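工单编号：3485
提交单位：Celthorpe 分部行政办公室
提交人：Wilma Kramer
受理部门：Orkari 收发与邮务支持组
当前负责人：Keir Dalgleish
优先级：中
状态：已解决，观察期内
类别：邮务登记系统 / 地址标签批量打印

一、问题描述

我部于二月例行寄送会员续期通知时，发现邮务登记系统导出的地址标签与收件人名单不一致。名单共335条记录，自第20条起，标签上的邮政编码整体下移一行，收件人姓名与街道地址则保持正确。首批信件送至收发室后，由 Kirstin Munro 在抽查时发现异常，当即暂停交寄。

据初步核对，已贴标签的信件均未离开收发室，未造成误投。我部请求贵组协助查明原因，并就已贴标签信件的处理方式予以书面答复。

二、环境信息

登记系统：Pringle 邮务登记模块，网页端
名单来源：会员管理系统导出的表格文件，逗号分隔
标签模板：分部自行维护的双列模板
打印方式：经共享打印队列输出
操作账号权限：编辑级，无模板发布权限

三、已采取的措施

提交人在提单前已完成以下操作：

1. 重新导出名单并再次生成标签，错位现象依旧，起始位置相同。
2. 更换浏览器并清除缓存后重试，结果无变化。
3. 使用另一账号登录后重试，结果无变化。
4. 将预览页另存为文件后查看，错位在预览阶段即已存在，可排除打印机因素。

四、处理记录

记录一（Keir Dalgleish）
工单已受理。请提交人上传原始导出文件及所用模板，文件中的会员电话一栏请先行删除。在答复之前，请勿撕除已贴标签，亦请勿在原标签上覆盖新标签。

记录二（Wilma Kramer）
文件已上传至工单附件区，电话一栏已删除。另说明：本次所用模板在上一季度由 Istham 分部转来，我部仅修改了页边距与字号，未改动字段。

记录三（Gianni Villa，二线支持）
经比对，第20条记录的地址第二行中含有一个未加引号的换行符，系会员自行填写地址时录入。系统导入时将该行拆分为两行，姓名与街道字段按记录标识匹配，故不受影响；邮政编码字段在该模板中按行号读取，因而自该处起逐条错位。模板的字段设置与现行标准模板不符，属旧版遗留。

记录四（Keir Dalgleish）
现就信件处理答复如下：自第20条起的信件一律更换信封重新贴标，旧信封按含个人信息的废纸处理。第20条以前的信件可照常使用，但须与名单逐一核对。更换信封时，请将信封平放于台面后再行贴标，标签应保持平整，不得折角。 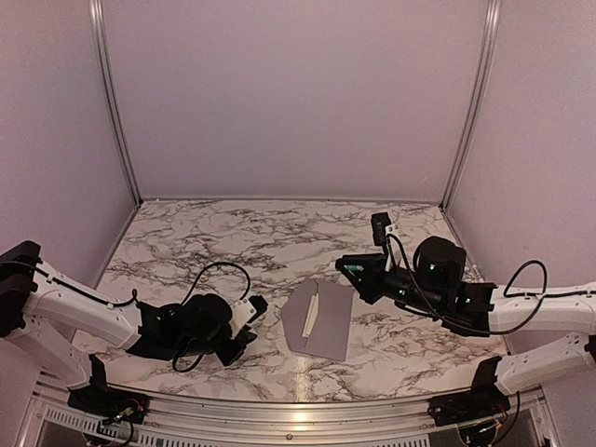 五、解决步骤

1. 在会员管理系统中打开相关记录，删除地址第二行中的换行符并保存。
2. 重新导出名单，导出选项中勾选“文本字段加引号”。
3. 在登记模块中停用旧模板，改用标准双列模板，邮政编码字段须设为“按记录标识读取”。
4. 生成预览，核对首页、末页及原错位处前后的记录。
5. 核对无误后，先以普通纸试印一页，再装入标签纸正式打印。
6. 打印完成后，将批次号登记于收发台账，并由第二人签字确认。

六、验证结果

提交人按上述步骤操作后回报：预览与名单一致，试印页邮政编码正确。Kirstin Munro 完成复核并在台账签字，该批信件已恢复交寄。旧信封已移交保密废纸回收。

七、后续事项

旧版模板已由二线支持从共享目录中移除。仍在本地保存该模板的分部，请自行删除并回报本组。

关于在会员填写页面限制地址栏换行一事，已另行提交变更申请，由 Davina MacKinnon 负责跟进。变更上线之前，各分部导出名单时均应按第五部分第2步办理。

观察期内如再次出现错位，请在本工单下直接回复，并附预览文件，无须另行提单。观察期届满且无新增回复的，系统将自动关闭本工单。

最后更新：2024年11月14日
更新人：Keir Dalgleish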